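## 4. Setting up the booth for a club night

Read this section before the doors open. It covers the Skundent mixer, two Akolgo decks and the booth monitors. The main room speakers are dealt with in section 6.

Allow an hour for a first set-up. If a support act is using the booth before your headliner, do the whole of 4.1 and 4.2 before their soundcheck, not between sets.

### 4.1 Connecting the decks

1. Switch off the mixer, both decks and the booth monitors at their own switches. Leave the wall socket on.
2. Place one deck on either side of the mixer, with a hand's width between each unit.
3. Run the audio lead from the left deck to channel 2 and from the right deck to channel 3. Channels 1 and 4 are kept for guests who bring their own kit.
4. Fit the earth wire from each deck to the post on the back of the mixer and tighten it by hand.
5. Connect the link cable between the decks. Either socket will do.
6. Switch on the decks, then the mixer, then the monitors.

**Caution:** Always switch the monitors on last and off first. Doing it the other way round sends a loud thump through the speakers and can damage them.

If you hear a hum with nothing playing, check the earth wires. If the hum stays, move the audio leads away from the lighting cables, which should cross them at right angles and never run alongside.

### 4.2 Loading the Stoditer library

The decks read music from a USB stick prepared with Stoditer. A stick may hold up to 3,000 tracks. Larger libraries will open, but searching becomes slow.

1. Put the stick in the left deck and wait for the light to stop flashing.
2. Press SOURCE and choose the stick by name.
3. On the right deck, press SOURCE twice to share the same stick.
4. Load any track on each deck and check that the level lights move on channels 2 and 3.

Playlist names longer than 239 characters are cut short on the deck screen. The playlist itself is not affected.

**Note:** Do not pull the stick out while a deck is playing from it. The deck will repeat the last few bars until you load something else.
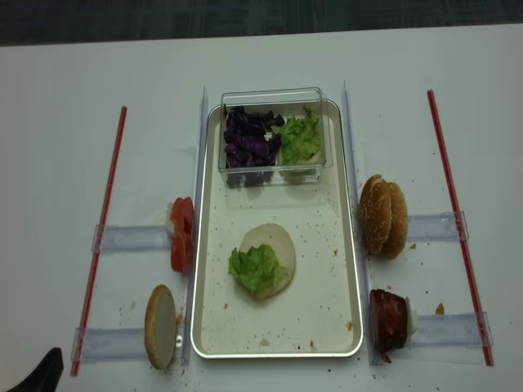 *Purple cabbage and green lettuce in a divided container.*

### 4.3 Setting levels

1. Turn every channel fader down and set all the tone knobs to the centre.
2. Play a loud section of a track on channel 2.
3. Turn up the TRIM knob until the level lights sit at the top of the green. A brief flash of amber is fine. Red is not.
4. Repeat for channel 3 and for the microphone.
5. Set the booth volume to 5. The person playing can change this later.

At the Catutura, the limiter is locked in the rack room and cuts the sound for three seconds if the main output stays in the red. It resets by itself. Bring the master down before the sound returns, or it will trip again.

### 4.4 Changing over between acts

The incoming DJ connects to channel 1 or 4 while the outgoing DJ's last track plays. Check the new channel in the headphones first, with its fader down. Once the new track is playing in the room, close channels 2 and 3 and take out the old stick.

Leave the master where it is. If the new act sounds quiet, use their TRIM.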